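Dritness Handling Station
Set-Up and Operating Guide
Section 6: Working Rules for Soft Goods

6.1 Scope

This section applies to all hand-guided gripper work on clothing and other textile items at a Dritness station. It is to be read together with Section 5, Inspection of the Tool. Sites operating under the Paseck house rules must follow whichever requirement is the stricter.

6.2 Preparing the station

1. Clear the work surface of all items that are not part of the task list.
2. Wipe the surface with a lint-free cloth.
3. Inspect the inner faces of both fingers. Record any chipping or wear on the Mocanu inspection sheet.
4. Remove loose threads and fibers from the fingers. Do not pull on a thread that is trapped under a finger mount; release the mount first.
5. Confirm that the fingers open and close fully without catching.

CAUTION: Keep bare hands away from the space between the fingers while the tool is in use.

6.3 Approaching the garment

1. Place the garment on the surface in the condition stated on the task list (flat, folded or heaped). Do not smooth a garment that is listed as heaped.
2. Open the fingers before bringing the tool over the fabric.
3. Approach a hem or another finished edge where one can be reached. A ribbed hem is preferred to a single layer of fine knit.
4. Stop with one finger on each side of the selected edge and check the position before closing.

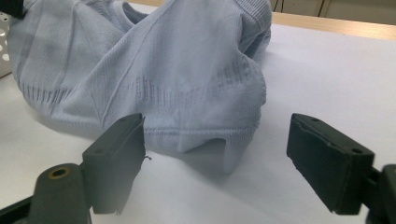 Page last changed: November | Section 6, revision 2

A pale blue knit heaped on a white surface may show little contrast, and the operator should look for the hem band, a seam or a shadow under the fabric before choosing a grasp point. Patterned bands are not to be taken as edges.

6.4 Closing and lifting

1. Close the fingers slowly until the fabric is held.
2. Pause, then lift straight up. Do not drag the garment across the surface.
3. If the fabric slips, lower the tool, open the fingers and begin again from 6.3, step 2.
4. After 2 failed attempts on the same edge, select a different edge and note the change in the station log.

CAUTION: Do not force the fingers closed over buttons, zippers or thick folded seams. Damage to the finger faces may result.

NOTE: Raised seams may be used as a grasp point only where the task list permits it.

6.5 Care of the fingers

Finger faces must be brushed clean after every 5 garments and inspected again at the end of the shift. Fingers are to be replaced after 600 closings on textile items, or earlier if wear affects the grip. Only Drillby replacement fingers may be fitted. Both fingers must be replaced as a pair.

Mounting screws are to be checked by hand before each shift. A tool with a missing or loose screw must be tagged and withdrawn from use until the station supervisor has released it in writing.

For storage of the tool between shifts, see Section 7.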